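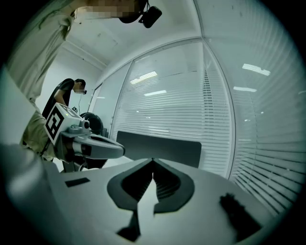
FLASH FICTION / CLUB NIGHTS

Dead Time

Almost 4000 grabs and the thing still couldn't pick up an egg.

That was where we were in January. The Gurkside club, second floor, the room with the blinds. Two of us on the grippers and one on the laptop, the one on the laptop being me. My wrist was in a splint. Bike, ice, my own fault.

So I counted. Grab, lift, set down, good. Grab, lift, set down, bad. You say good or bad out loud and hit the key. After an hour you hear it in your sleep.

"Elbow," I said.

"My elbow's fine."

"Your elbow is in his way."

The tall one moved his elbow. Beige shirt, sleeves down, he wore it all winter. The other one was in black and leaning in over his gripper like it was about to tell him something. They'd been best friends until the regional and then they weren't, and now they talked through me.

"Tell him he's closing too early."

"He can hear you," I said.

"Tell him anyway."

"You're closing too early."

"Tell him I'm closing when it's time to close."

Good. Bad. Bad. Good.

The contest was in May, in Vistby. Six tasks, ten minutes, no hands on the robot once the clock starts. Vandent had won it the last two years and Vandent had a real lab and matching jackets. We had a key to a room and had to be out by nine. The robot learned from what the hands did, that was the whole idea. If the hands were sloppy, it was sloppy. If the hands were nervous it shook. I'd played back some of the December stuff and you could tell who had been holding what, just from how the jaws came in. One of them swooped. One of them crept.

I never said so. Seemed private somehow.

"Again," I said.

What happened at the regional was stupid. There was a cup. It slipped. One of them said it was the code and one of them said it was the grip tape, and then somebody said a thing about somebody's brother, and then a very long ride home in the van with the heat stuck on. I was in the middle seat. I'm always in the middle seat.

Bad. Good. Bad.

"Tell him to wait for me on the lift."

"Tell him I did wait."

"Tell him he didn't."

I took my hand off the keys. It just sort of happened. The two of them went on for a second, jaws out, and then noticed there was no clicking.

"What," the tall one said.

"I'm not saying it."

"Not saying what?"

"Any of it. I'll do good and bad. Thats all I'm doing."

The lights buzzed. Down the hall the vending machine dropped a can for someone. I thought okay, they'll leave, and I'll have to call Lorente and tell them to keep their money, five hundred dollars and a banner we hadn't even unrolled.

The one in black pushed his eyewear up with the back of his wrist.

"On three?" he said. Not to me.

Long wait.

"On three or after three?"

"On."

"Okay."

I put my fingers back. He counted, kind of mumbled it really. They went in together, the swooper slower than usual, the creeper a bit faster, and teh jaws closed at the same time, or close enough. Up. Across. Down.

"Good," I said.

They were already going back for the next one.

"You said on three," the tall one said.

"That was on three."

"That was three and a half."

"It was three — she said good, didn't you say good?"

"I said good."

"She said good."

We got five more in before we had to lock up. Two of them bad. On the stairs they were still arguing about what three meant, all the way down, and I was behind them with the laptop under my good arm, and I hadn't saved yet, and I had to go back up.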